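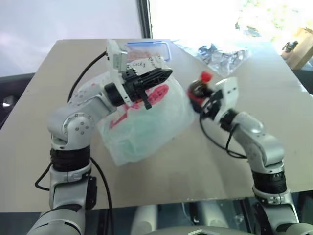
Let People Bag the Groceries Badly

Opinion > Robots > Teaching by Hand

Last updated: December 4, 2024

I have a complaint about how we teach robots, and it starts with a plastic bag.

If you haven't tried it, teaching a two-armed robot by remote control is a lot like washing dishes in somebody else's gloves. You move, it moves, the cameras and the joints get recorded, and later a program tries to learn what you did. You do the task again. And again. At Thoroddsen, where I spent most of June on the controls, the target was 250 good runs of putting snacks and a drink into a bag, and the word I want to argue about is "good."

Good meant smooth. Good meant you didn't fumble. If you missed the mouth of the bag and had to back up, the run got tossed and you started over. I tossed 84 of mine (I kept a tally on a napkin, which tells you how I was feeling by then) and I've come around to thinking those were the best ones I made.

Think about what a bag does. A block sits there. A bag slumps, it folds over on itself, it sticks to your fingers, and it's a different shape every time you let go of it. One hand has to find an edge and keep hold while the other brings something in, and if the first hand is a little too low, the opening closes right up. Anybody who has ever stood at a self-checkout licking a thumb knows this!

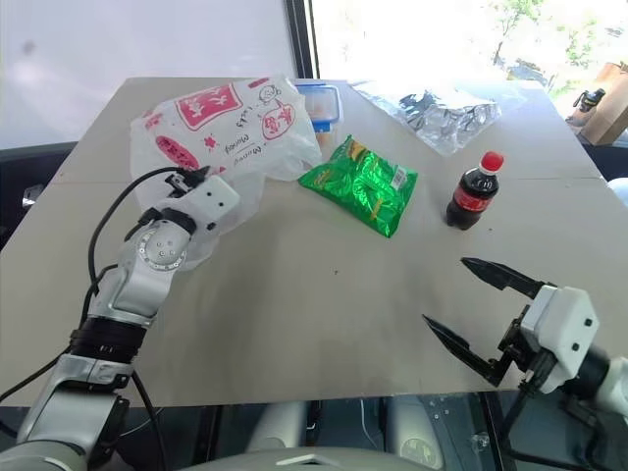
So when we keep only the clean runs, we're telling the robot about a world where the bag cooperates. Then the bag doesn't cooperate, and the poor thing has never once seen a person deal with that. It has never watched anyone let go and grab again. I've seen a trained arm push a bottle against a closed bag, over and over, perfectly smoothly. Very elegant. I wanted to reach in and slap its wrist.

My friend Hayley Catterall, who ran demonstrations at Sanness before she moved to the software side, thinks I'm being romantic about this. Her point is a fair one: if you save everything, you save the bad habits too. The program can't tell a clever recovery from a sleepy operator, and a pile of 1,000 messy runs may teach less than a small tidy pile. She once trained on a set where one person always paused before closing the grip, and the robot picked up the pause. It just stood there thinking about nothing.

I'll give her the pause. But a pause is a thing you can mark and cut. What you can't do is add back the moment where the hand slipped and the person fixed it, if you threw the whole file away on the spot. 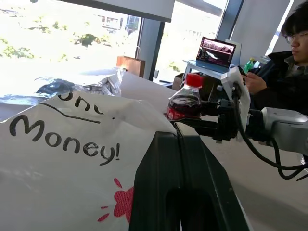
What I'd do instead

First, stop making the operator the judge. When you're the one driving, every wobble feels like a failure, and you hit delete out of plain embarrassment. Let someone else look at it the next morning.

Second, save the fixes on purpose. The Trunach people have a nice habit where they start up to 7 runs a day from a bad position – bottle tipped over, bag face down – and the operator has to dig out of it. It's slow and kind of annoying to do. I'd still trade a whole afternoon of pretty runs for a handful of those.

Third, and this is where I get a little preachy, treat the hands like hands. I mean the human ones. There's a real skill in this work, and it gets talked about like data entry. A good operator is deciding all the time, which edge to pinch, how hard, when to quit and come in from the other side. At Gurerberg the operators write a line or two after each session about what gave them trouble, and the engineers read it. I'd love to see that everywhere, and I'd love to see those people's names on the papers. 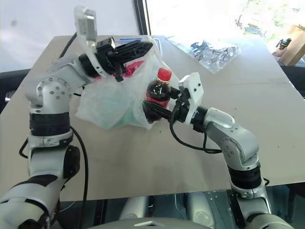 Two hands on one job: the left at the bag, the right with the cola.

Hayley read a draft of this and wrote back, "Fine, but you're labeling them." So that's where we've landed for now. I save the ugly runs, she gets a column in the spreadsheet that says what went wrong and when, and I have to fill it in before I go home. I've been skipping it on the long days. She's noticed.

Contact | Copyright 2024, all rights reserved | Back to top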